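Subject: Re: [chores-list] clearing a table, are we there yet
To: chores-list
In reply to: message from the Ashworth site, November

Quick reply before I lose the afternoon. Quoting only the parts I'm answering.

> We run the break room and two small packing benches at Ashworth and
> have been asked again whether a machine could take over the tidying.
> Wipe, clear, put away. The Trumeck sales deck says yes, today, up to
> 100 items an hour. I read this list and I get the feeling the answer
> is no. Which is it? And would you put one next to people?

Depends what's on the table. I know, everyone says that. But go look at what the deck counts as an item. Ours at Estine had it as "rigid, known, separated". So boxes with a gap around each one. A break room table is none of those by 10 am.

What we've been doing here is the small stuff. Plate, mug, fruit, little pumpkins. Put the thing on the plate, take it off, move it over. Sounds silly when you write it down but that's most of what tidying is. Pick up a roundish thing that wants to roll and put it somewhere on purpose.

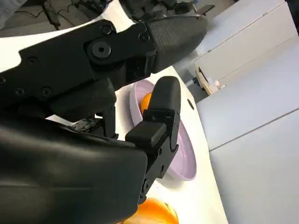 Wrist view, open fingers. Small orange fruit on the plate, bigger one on the table.

Small ones are worse than big ones for us. You'd think the other way. But once the fingertips are at the object they are also between the wrist camera and the object, so the last bit is half guesswork. Big fruit, plenty of it sticking out. Small one, you get a sliver of orange and that's your lot. The head camera helps some, until the arm gets in the way of that too.

> Our benches are white laminate and the lights are harsh. Does that
> matter?

Some. Pale plate on a pale table was annoying for the first weeks, the rim kept getting lost in the glare and the software put the plate a finger-width off. We didn't change the lights, just got more runs in with the plate in diffrent spots. Better now. If your mugs are white too, buy colored ones – cheapest fix you will ever make.

> Two arms or one? The two arm quote is a lot more money.

Two if you can stand the price. One arm can do plate-and-fruit all day. But the minute you have a thing on the left and a thing on the right, one arm is reaching across everything and knocking the mug. And anything you have to hold while you do something else to it (lids, bags, a cloth) forget it with one.

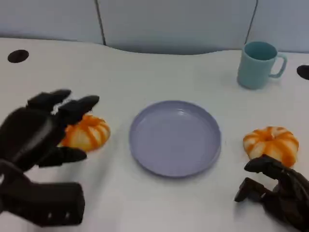

The catch with two is they need room. They need to know about each other and they have to get low over the table without sweeping stuff off. On a bench as crowded as yours sounds, I'd want a third of it cleared first, and then who is doing the chore, you or it.

Numbers, since someone will ask. Last full batch here was 63 tries at small fruit to plate, with 60 ending with the fruit on the plate. Good, right. Except a person was standing there resetting between tries, and we picked which fruit. Put the stem side up, or two fruits touching, and it drops off fast, I don't have a clean number for that yet so won't give one. Don't quote the 60 at your boss without the rest of this paragraph please.

Speed – slow. Slower than you, slower than a bored teenager. Nowhere near the deck.
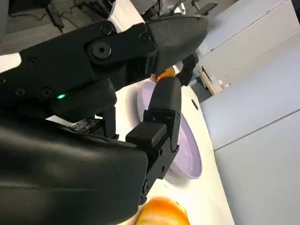

Wrist view again, small orange thing between the pads, over the plate.

Pads matter more than people think btw. Rubber, bit of texture, keep them clean. Sticky juice on a pad and the thing won't let go when you open. We wipe ours every couple hours. So add that to your chores, ha.

> Tirkeck offered a hand with proper fingers instead of a gripper.
> Worth it?

Haven't had the Tirkeck one on our table so can't say. In general more fingers = more forgiving on odd shapes, and more to go wrong. A ribbed pumpkin is nicer to pick up with a hand that can go round it, top and underneath. For boxes I'd stay with pads. Ask them what a replacement finger costs and how long it takes to arrive, get it in writing.

As for putting it next to people. Packing bench, fenced or with a proper slow zone, same few products every day: yes, I'd trial that now. Break room: no. Not becuase of the picking, that's the part that's coming along. It's the wiping, the half full cup, the phone someone left under a napkin. None of ours can tell trash from lunch and I wouldn't trust one that claimed it could.

If you do trial it, make Trumeck run it on your bench with your stuff, and no tidying before they start. Send the list what you get, good or bad. Can share our run sheet if you want it, it's only a spreadsheet.

Got to go, arm 2 is beeping.

-- 
Estine bench group
chores-list: plain text please, trim your quotes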